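Print this message | E-mail this message to a friend

Subject: Re: Red packets, and where to keep them

Nneka Nwankwo wrote:
> Does anybody have a sensible way of storing the red packets
> between one year and the next? I bought a pack of 16 and ours
> end up bent at the bottom of a drawer. Also, has anyone tried
> the Stindura boxes? I can't tell from the website if they're
> deep enough.

Dear Nneka, and hello everybody,

What a nice question to find waiting on a Friday morning, and I'm sorry it has taken me a cup of tea and half a packet of biscuits to get round to it! I don't own a Stindura, so somebody else will have to speak up for those, but I've become very fond of plain pale wood for this sort of thing. It goes with the red so beautifully, and I do like having the packets out where I can enjoy them a little before they're put away (my sister thinks I'm daft, but she keeps hers in a biscuit tin).
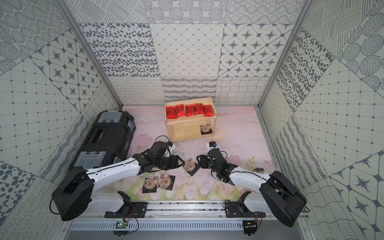
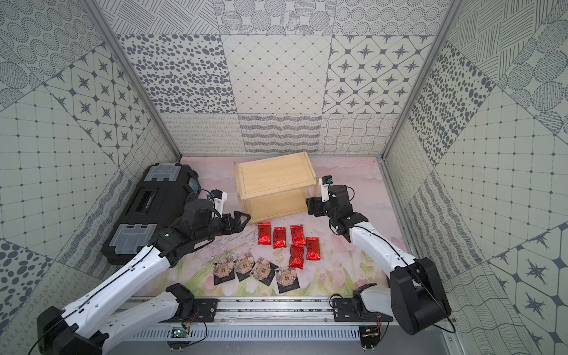 Five shiny red packets in both: along the top of the little shelf in the first, in front of the wooden box in the second.

If yours are already bent, try them under a heavy book for 2 nights. I used the big Nikar atlas and they came up very well, all but one which had a proper crease in it. And do measure your packets before you order any box, Nneka, as the sizes vary more than you'd think and I've been caught out that way myself. I'd keep them away from the kitchen too.

Let us know what you settle on. I shall be at the May get-together with far too much cake, as usual.

Warmest wishes to all

Recent messages on this list
- Boiko paper trimmer, worth mending?
- Prisine drawer liners: any good?
- 100 greetings cards free to collect
- Finished my 1000-piece jigsaw at last

Last updated: Friday, 9.40 am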